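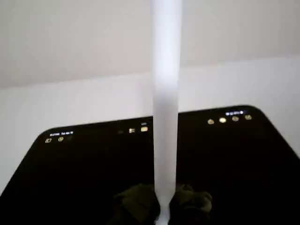 Stylus work, course notes, Uvura lab

I'll keep this short, because you've all read the safety sheet (you have, right?). First rule of touchscreen work: set your force limit before the gripper goes anywhere near the glass. I start at 70 grams and creep up.

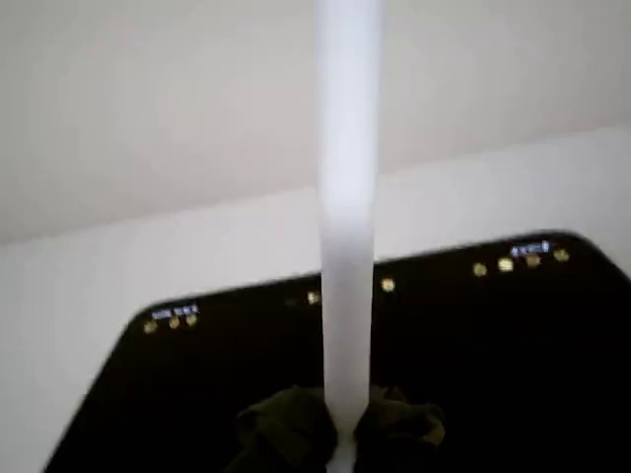
Second rule – check your grip again after every 200 taps. A stylus that slips even 2 millimeters will ruin your log, and you won't spot it until you plot the thing!

Cables next. Leave enough slack for the full wrist turn, then run the whole path slowly with your hand on the stop button.

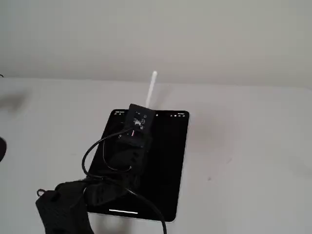

And write down every limit you change, please, even the silly ones.
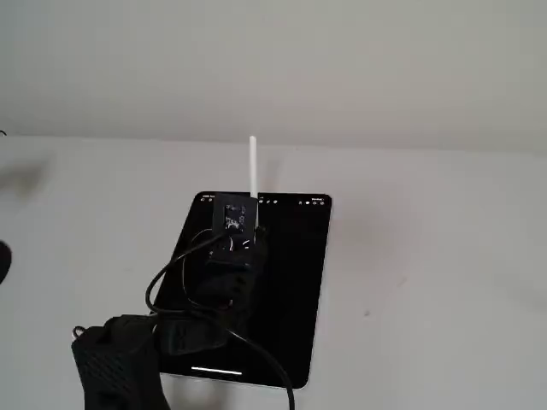 Ea Snorradóttir would add that a limit changed in a hurry should go back to the old value before the next group starts.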